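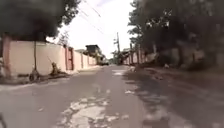 Print | E-mail

Filed under: Work with us > Seasonal and part-time > Grounds and streets

Street Survey and Upkeep Workers, Graditz

Flireck is hiring part-time workers for the lane program in Graditz. The work covers narrow paved lanes that run along boundary walls, with trees on one or both sides. You will walk the lanes, write down what needs fixing, and do the small jobs that don't need a paving crew.

The program is paid for by Flultura, which looks after the walls and the planted strips. Road surface repairs are done by Khoury under a separate contract. Your notes tell Khoury where to go and what to bring, so we need people who write clearly and measure properly.

What the work is

You will work in pairs. Each pair gets a set of lanes and walks them in sections of 100 meters. For every section you fill in one sheet covering the road surface, the curb and sidewalk strip, the wall, any gates, and the trees.

On the surface, we want to know about cracking, broken patches and pits where the top layer has come away. Measure the length and width of each patch and mark it on the section map. Stains are recorded only if the asphalt feels soft or there is standing water. A patch that has broken into loose pieces gets marked the same day, and you call it in before you leave the lane.

On the sides, you check for loose curb pieces, dirt built up on the sidewalk strip, flaking paint and cracks on wall panels and pillars, and branches hanging low over the road. Tree guards should be checked for damage and for dirt packed against the trunk.

The upkeep part is simple. You sweep the strip, pick up litter, and clear dry plants and debris from the foot of the wall. Bag it and leave the bags at the pickup point on your map – not beside a gate, even one that looks like it's never opened. You do not prune, paint or patch. If a branch is down, report it and stay with it until someone answers.

Hours

Shifts are 4 hours, starting at 6:30 a.m. from June on, and at 8 a.m. the rest of the season. Most people work four shifts a week. Heavy rain cancels a shift, and you are paid for 2 hours if we cancel after you have arrived.

What we are looking for

You should be 18 or older and able to walk and carry a full bag for most of a shift. The lanes have little shade in places and a lot of dust in dry weather. You need to read a simple map, use a tape measure, and write so that another person can follow it. Experience with paving, landscaping or building inspection is useful but we train everyone. A driver's license is a plus – one person in each pair drives the van.

What you get

Hourly pay at the Flireck grounds rate, paid every two weeks. Gloves, vest, hat, broom and measuring tools are supplied. Bring your own work shoes with a closed toe. The first two shifts are paid training with a current pair.

The season's list is around 1000 sections long, and we expect to keep the same crew through to the end of it.

How to apply

Send a short letter and a list of past jobs to the Flireck hiring desk, or drop them off at the Graditz yard office between 9 a.m. and noon. Put "Lane program" at the top. Tell us which mornings you can work and whether you drive. No photo is needed.

We read applications as they come in and will close the posting when the places are filled. People we want to meet will be asked to walk one section with us and fill in a sheet.

Print this posting | E-mail to a friend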